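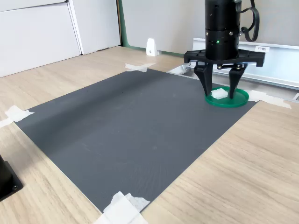 Dark mat taped to the oak-coloured table, with the green disc near its right corner

Mirkley craft and sorting tables: progress report to the Thorlacius fund, November

Dear Benedikt Lehner,

We're delighted with how the work tables have come on since our last report. The main change is the mats. Each table now gets one large dark grey mat, taped down with white tape at the corners, and it has made setting up so much quicker. Small pale pieces show up well against the dark surface, and the fine texture is pleasant to work on (several of our regulars have asked where they can get one for home!).

We bought the mats from Drolludow in a single order for £265, with £229 going on the mats themselves and the rest on delivery. The tape is ordinary white masking tape from our own cupboard. It goes on fast, but it wrinkles where we layer it, and the corner nearest the sitter takes the most wear. We'd like to try a neater fixing before spring.

We set the mats at an angle to the table. A few people found this odd at first and now prefer it, especially the left-handers. We are keeping it for the next block of sessions.

The other addition is the shallow green dish, round with a raised rim. It sits towards the right of the mat and takes whatever small item is being worked with, such as a little white block with a bumpy, sponge-like surface. The green makes it very easy to spot, and things put in it tend to stay put. 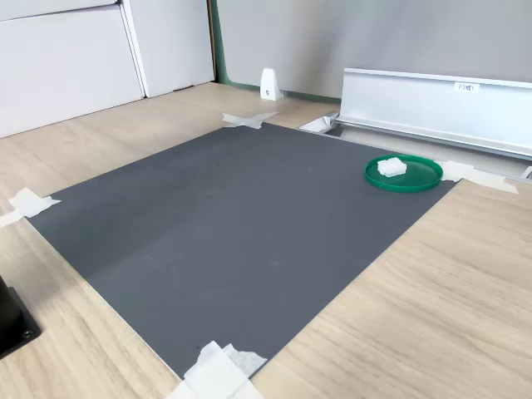 Numbers and next steps

We ran 23 sessions in this period and welcomed 40 people, a lovely turnout for the darker months. The Zoverport group has asked to copy the layout and we've sent them our table plan.

Still to do: replace the tape, wipe down the mats (they pick up specks and faint scuffs) and order spare dishes. We would be very glad to have you visit and try a table for yourself.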